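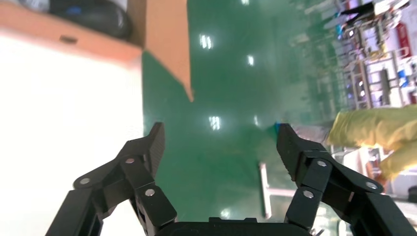

R. Umatov

Pacing the 3000: notes for week 2

Okay, so last time we got through the 600 repeats and most of you went out like the place was on fire. I did the same thing for years, so no lecture from me (well, a small one). This week is all about even laps.

The 3000 is seven and a half laps of a standard outdoor track. That half lap matters more than you'd think! You start across from the finish, so the first time you pass the line you've only done 200 meters, and people read that split as if it were a full lap and panic. Write your splits down by full laps after that first 200 and ignore everything else.

My favorite case is still the Flillton club race, where the winner was dead last at the first bell of the clock, so to speak, and ran every lap within a second of the one before. I've put her lap sheet in the course folder. Compare it with the one from the Qureshi Cup, where the leader's third lap fell apart after a very silly second one.

Things to work out before we meet:

Your target time in seconds, divided by 7.5. That's your lap.
Your first 200, which is that lap times 200 over 400, so just half.
Where you'd let yourself speed up. I like two laps out, but argue with me.

If you're stuck on the arithmetic, there's a worked table on page 228 of the Wostetti reader. Skip the bit on altitude, we'll get to it later in September.

Bring flat shoes and a watch that does lap splits. Phones are a pain to run with.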